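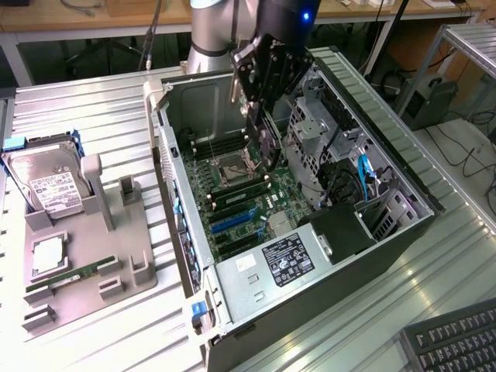
Zelle am PC-Gehäuse: links die graue Teileablage mit Festplatte, CPU und Speicherriegel.

Werkstatt-Tipps: Montagezelle pflegen und einrichten

Kurz zusammengeschrieben, weil die Fragen immer wieder kommen. Gilt für unsere Zelle mit dem Temix-Greifer, bei anderen bitte selber nachdenken.

Vor dem Anfassen
Programm anhalten, Arm in Parkposition fahren, Not-Halt drücken. Erst dann mit den Händen ans Gehäuse. Erdungsband um — auch wenn man nur schnell eine Schraube rausfischen will.

Nuttisch sauber halten
Schrauben, Metallspäne, Kabelbinderreste, landet alles in den Nuten. Mit schmalem Pinsel längs ausfegen, dann saugen. Keine Druckluft! Bläst den Dreck nur ins offene Gehäuse. Alu mit leicht feuchtem Tuch abwischen, kein Scheuermittel. Tastatur vorher weg vom Tisch.

Gehäuse ausrichten
Liegt flach, Seitenteil ab, Innenseite nach oben. Immer an denselben Anschlag schieben, dann erst klemmen. Nicht zu fest, dünnes Blech verzieht sich und der Riegel sitzt dann schief über dem Steckplatz. Lose Kabel vor dem Start aus dem Fahrweg nehmen und festkleben, Malerkrepp reicht. SATA-Kabel am Laufwerkskäfig gern vergessen.

Teileablage
Vertiefungen mit Pinsel auskehren, jede Woche. Ein Krümel unter der CPU und der Greifer packt zu hoch. CPU nur am Rand anfassen, Speicherriegel nie an den Kontakten. Wackelt der Riegel zwischen den Haltern: einen Streifen Tonenum-Band innen ankleben, nicht zwei, sonst klemmts. Pfosten auf Risse anschauen, vor allem unten am Fuß.

Greifer
Alle 3 Wochen Bolzen nachziehen, über Kreuz. Gelenke trocken abwischen, dann ein Tropfen Rewi-Öl pro Gelenk, Überschuss sofort ab. Öl auf dem Sockel ist richtig Mist. Fingerspitzen mit Isopropanol, fusselfreies Tuch. Haben die Finger Spiel: nicht nachbiegen, tauschen. Danach Nullpunkt neu einlernen, sonst stimmt garnichts mehr.

Erster Lauf nach der Wartung
Langsam. Ohne CPU, Sockel offen lassen, Greifer erst mal 2 cm drüber stoppen und von der Seite gucken. Passt die Mitte, weiter runter. 3 Leerfahrten, dann mit Altteil. Schrott-Riegel von Plasach liegen in der Schublade, bitte wieder zurücklegen.

Nächste große Durchsicht im Oktober — Kabel am Arm dann auch auf Scheuerstellen prüfen.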